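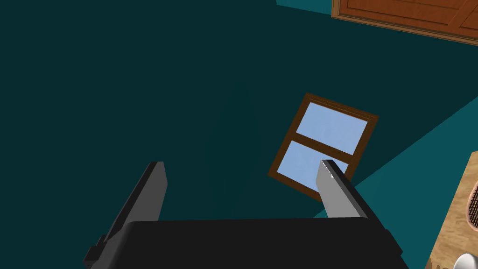
Simulated gripper, two fingers set apart.

Niltar 2 review: exporting forum threads to a spreadsheet

Niltar is a desktop tool that pulls public forum threads into flat tables for charting. I tested version 2 on a single thread of 929 posts, with the default settings and no paid add-ons.

Setup is short. Paste the thread address, pick the fields, choose CSV or the Zedau format. The export took 94 seconds on my laptop. Reply links are stored as a parent ID column, so a network chart needs one self-join and no scripting. Version 1 wrote the parent's user name in that column, and it broke whenever a user renamed the account.

Dates come out as text in the forum's local time. There is no time zone field. I converted them by hand before plotting posts per hour.

Names with accents were the weak spot. "Aušra" exported correctly to CSV but lost the š in Zedau files. Teodor Hovland posted a fix on the support board in August: set the encoding to UTF-8 in the config file, then restart. It worked for me. The menu option of the same name did nothing.

Quoted text is counted as part of the post, so word counts run high in long arguments. A filter exists, but it also strips code blocks.

Good for one-off thread exports. For scheduled pulls I am staying with my old scripts.

Tested 24th October. Niamh Mac an tSaoi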